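The Practice Board

Friday, October 21, 2022

So I promised a few of you that I'd write up the practice board, and then I got a cold, and then the cat (Udon, for the newcomers, fifteen pounds of opinions) knocked my notes behind the radiator. Notes recovered. Here we go!

If you've been reading since spring you know I teach a computer building class at the community room in Pemenville, mostly to grown-ups who have never opened a case in their lives. I love this class. I love the moment when somebody who came in holding their laptop like it was a sleeping baby picks up a stick of memory and asks what it's for. What I didn't love was how much of the first evening went to fear. People would hover over a socket with a chip in their fingers and just freeze, and I can't blame them, because I'd spent the whole introduction telling them how easy it is to bend a pin.

I had been using dead motherboards for practice. They're fine, sort of. The trouble is that a real board is so busy! There are capacitors and headers and heat sinks and tiny printed labels everywhere, and a beginner doesn't know which of those things matter. You say "look at the socket" and eleven pairs of eyes go to eleven different places. Fatima Okafor, who took the class last fall and came back this year to help me run it, said she'd spent her whole first evening staring at the battery because it was the only part she recognized.

It was Fatima who said what we needed was a board with almost nothing on it. A sort of picture-book motherboard. You'd have a place for the processor and a place for the memory, a few raised shapes so it still feels like a board, and the rest just flat and plain. Well, that was all I needed to hear. I was up until midnight drawing rectangles.

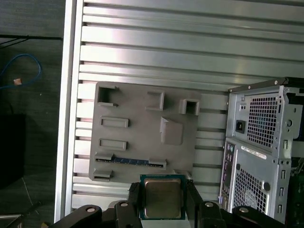
We went with gray in the end, after a long back-and-forth over color. I had wanted something cheerful (I had a whole yellow phase going), but gray plastic lets the real parts do the talking. Put a green-edged processor with its gold-colored lid next to all that matte gray and your eye goes straight to it. Same with the memory. A thin blue strip in a long gray slot is about as clear as a thing can get, and students go right to it.

The long slot is my favorite part of the whole board. It runs across the lower part and has raised tabs at the ends, so you get the idea of lining a module up lengthwise and bringing it down level. That's the motion I most want people to learn. Beginners tend to shove one end in and then try to persuade the other end to follow, and you can do that here all evening long and the worst thing that happens is you have to start over.

The processor socket is simpler than the real thing, just a square block with an open middle. No lever, no pins. I went around and around on whether to add a lever and I'm glad I left it off, even though Gudrun Heitmann is still giving me a hard time over it. Gudrun fixed office machines for years before she retired, and she thinks a socket without a lever is like a door without a handle. She has a point! My feeling is that the first thing to learn is how to hold the chip: by the edges, upright, without getting your fingers all over the faces. Then you look at it from both sides and find out which way is up. The lever can wait for the second evening, when we get out the dead boards and everyone is a lot braver.

The other shapes, the bracket and the little blocks and the sloped one, don't take parts in my lessons. They're landmarks. I'll say "turn the board until the wedge is on your right" and the whole room has it the same way up in a couple of seconds, which you cannot imagine the joy of unless you've tried to teach orientation to a room full of people sitting on all sides of a table.

A few things I've learned so far, in case you want to try something like this with your own group or your kids.

Start with the memory strip. It's bigger and friendlier than the chip and the slot pretty much tells you what to do.

Let people pass the processor around before anybody tries to place it. Ours gets handed around the table while I'm talking, and by the time I've finished everyone has had a turn being nervous.

Don't rush to the real boards. I did, the first time, and lost half the calm we'd built up. Now we spend the full first evening on the practice board and I have 10 minutes at the end for questions, which always runs over.

The next round of the class starts in November and I have 6 spots left, so if you're local, send me a note. Fatima is already lobbying for a second version with a place to practice plugging in cables, and Gudrun wants her lever. I've started a new page of rectangles.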